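Washing, again

05/02/2020

Quick one tonight because I've a pile of towels waiting and the pegs are in a bag somewhere under the stairs. Or not under the stairs. We'll see.

So the laundry corner. I said in January I'd get it sorted and it has sort of happened. The old hamper went to the tip -- split down one side, bits of wicker on every sock -- and I got a plastic basket from Garkska instead. Cream, brown rim, holes in the sides. Nothing fancy. Haven't even peeled the label out of the bottom yet.

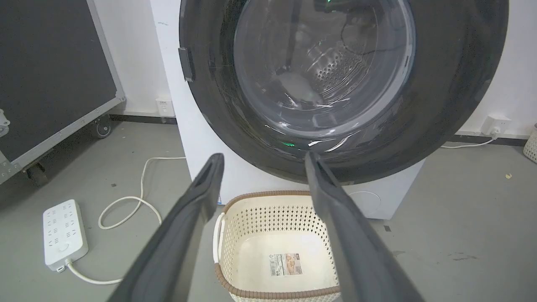
I did measure up first for once. The gap by the back door is 81 cm and I wanted to be able to get past with a full load without turning sideways. Just fits. The Prinddale one was nicer but had a lid, and I know what I'm like with lids. Things get put on them. Then more things.

Where it lives matters more than I thought. Used to be across the room, so wet sleeves trailing all over the floor, and always one sock left behind. Now it goes right up against the machine.

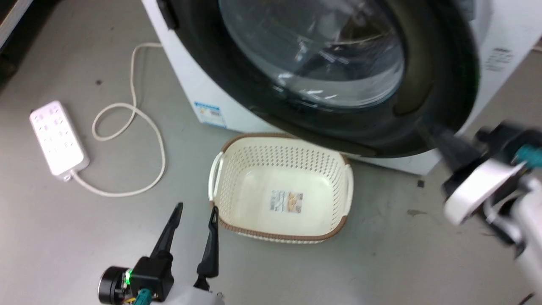
Basket in its spot, door shut.

Still need to move that power strip. It's on the floor to the left and I keep meaning to screw it to the wall, got the brackets and evrything.
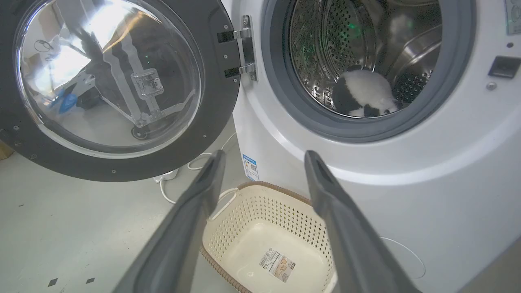 Soft toys, then, as a few of you asked after the last post. I do them at 30 on a short spin, never in with jeans. Pillowcase for anything with loose eyes or ribbon. The black-and-white one at the bottom of the drum is the sort I'd worry about, dark bits next to pale bits, so a colour catcher goes in too. Dry them flat, and turn them over before bed or the underneath smells of pond.

Right, towels. Will do the shelf next time if the Adamczyk brackets are any good -- there are 7 in the pack and I need four, so room for error.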